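Goslow发布手持夹爪示教数据采集方案Jultov，首批采集点投入使用

Goslow今日宣布，面向机器人操作学习的手持式数据采集方案Jultov正式对外提供。该方案由手持夹爪、采集软件和数据审核流程组成，采集员手持夹爪直接完成日常操作任务，由此得到的示教数据用于训练机器人的操作策略。首批采集点设在Gukovholm园区，自3月起按日常班次运行。

近年来，模仿学习在机器人抓取、放置、整理等任务上进展较快，训练所需的示教数据也随之成为各研发团队的主要开支之一。传统做法是由操作员遥控机械臂完成任务，一套设备占用一个固定工位，搬运和标定都要花时间。要换一个房间、换一张桌子采集，往往需要半天以上的准备。Goslow在为客户提供遥操作数据服务的过程中多次遇到这一问题，Jultov项目即由此立项。

Jultov的采集端不需要机械臂。采集员握住夹爪手柄，用两根手指形夹片去夹取、移动和放下物品，夹爪上的相机同时记录画面，软件同步记录夹爪的开合程度和空间位姿。采集结束后，数据经过时间对齐、轨迹检查和人工审核，再转换为机械臂可以使用的动作格式。由于采集端与执行端采用相同的夹片几何尺寸，策略训练完成后可以部署到装有对应末端夹爪的机械臂上。

“我们希望采集这件事能在普通房间里做，拿起来就能开始。”Goslow数据业务负责人Jianguo Yao表示，“一个采集员上午在办公室，下午可以去茶水间或者储物间，设备装在一个箱子里带走。场景变化多了，模型见过的东西才会多。”

Gukovholm采集点由16个房间组成，包括办公室、会议室、茶水间、储物间和小型工作间。各房间保留原有的家具和地面，桌椅、显示器、线缆、垃圾桶等日常物件不作统一摆放。项目组认为，训练数据中保留这些背景差异，有助于策略适应新的环境。采集点目前有20名采集员，分两班工作，每班开始前由当班组长下发任务单。

任务单写明任务名称、起始状态、结束状态和允许的操作方式，不规定采集员走哪条路线、从哪个角度接近物品。同一任务由不同采集员重复完成，每人有自己的速度和习惯，这些差异会保留在数据中。夹取失败后重新夹取的过程也予以保留，并单独加注标签，供需要学习纠错行为的团队选用。
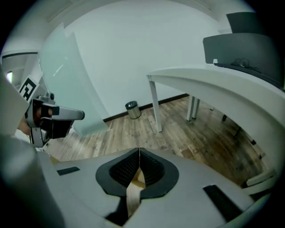 第2期　新闻稿

采集工作使用不止一种外形的手持夹爪。白色外壳的一款在夹片表面覆有细密的菱形网纹，另一款为银灰色框架，顶部装有黑白方形视觉标记。标记用于在画面中辨认设备并核对其相对位置，在两名采集员同处一室时尤其有用。两款设备的数据在入库时分别登记，不混合编组，使用方可以按设备型号筛选。

在软件方面，Jultov采集端的操作界面分为任务、录制、回看三部分。采集员选择任务后按下手柄按键开始录制，完成后再次按下结束。每条记录结束后可以立即回看，画面过暗、镜头被遮挡或任务未完成的记录，可在现场标为废弃并重录。软件在录制过程中持续检查定位状态，定位丢失时发出提示音，该条记录自动转入待查队列。

数据审核由Goslow与合作方Vishwakarma共同完成。Vishwakarma负责轨迹质量检查和动作分段标注，将一条完整的操作记录划分为接近、夹取、移动、放置等阶段，并核对每一阶段的起止时间。Goslow负责任务完成度判断和隐私检查。画面中如出现屏幕内容、纸质文件或非采集人员的面部，审核员将对该条记录作遮盖处理或予以剔除。审核不通过的记录不计入交付数量。

关于隐私，Goslow说明，所有采集房间在使用前均取得场地方书面同意，门口张贴采集提示，采集员签署知情同意书。原始视频保存在采集点本地服务器，经审核后的版本方可传出。采集员离职后仍可申请查询本人参与录制的数据范围。

Jultov首批交付的任务库包含58项操作任务，以桌面整理、收纳、开关柜门和抽屉、倒取与摆放容器、线缆整理为主。每项任务附有文字说明、成功标准、采集房间编号和设备型号。任务库按批次更新，客户也可以提出定制任务，由Goslow评估可行性后安排采集。涉及刀具、明火、带电部件的任务暂不受理。

“客户最常问的是数据能不能直接用在他们自己的机械臂上。”Jianguo Yao说，“我们的回答是先看末端。末端尺寸和我们的夹爪一致，转换工作很少；不一致的话，要做一轮适配，我们会在合同里把这部分工作写清楚。”

Goslow同时公布了采集员培训安排。新采集员须完成设备握持、标定、任务执行和数据回看的课程，并在组长监督下完成试采，试采记录全部通过审核后方可独立上岗。培训中要求采集员控制手腕转动幅度，避免做出机械臂无法完成的动作，同时保持物品和夹片处于相机视野之内。连续采集一段时间后必须休息，手柄重量和握持姿势对手腕的负担列入每班交接记录。

设备维护方面，夹片为易耗件，表面磨损后由采集点自行更换，更换后须重新标定开合行程。相机镜头每班擦拭一次。标定记录与数据一同归档，使用方可据此查到某条记录采集时的设备状态。

Jultov目前提供两种合作方式。第一种为数据交付，客户从任务库中选择任务或提交定制需求，由Goslow完成采集和审核后交付。第二种为设备与软件租用，客户在自有场地组织采集，Goslow提供手持夹爪、采集软件、培训和远程技术支持，数据归客户所有，审核服务可另行选购。高校和科研机构可申请小批量试用数据，试用数据仅限研究用途。

下一阶段，项目组计划增加双手操作任务，由同一名采集员左右手各持一只夹爪完成，例如折叠织物、拧开瓶盖、双手搬移托盘。双手数据对两只夹爪之间的相对定位精度要求较高，相关标定流程正在Gukovholm采集点测试，完成后将随软件更新一并提供。

关于Goslow

Goslow从事机器人操作数据的采集、审核与交付，业务包括遥操作数据服务、手持夹爪数据采集以及采集场地的搭建和运营。公司为机器人整机企业、算法团队和科研机构提供服务。

关于Vishwakarma

Vishwakarma提供机器人数据标注与质量检查服务，工作内容包括动作分段、轨迹检查和标注工具开发。

媒体联系

Goslow数据业务部　Jianguo Yao
采访及采集点参观请提前与数据业务部预约，参观时间为工作日下午，进入采集房间须遵守现场拍摄规定。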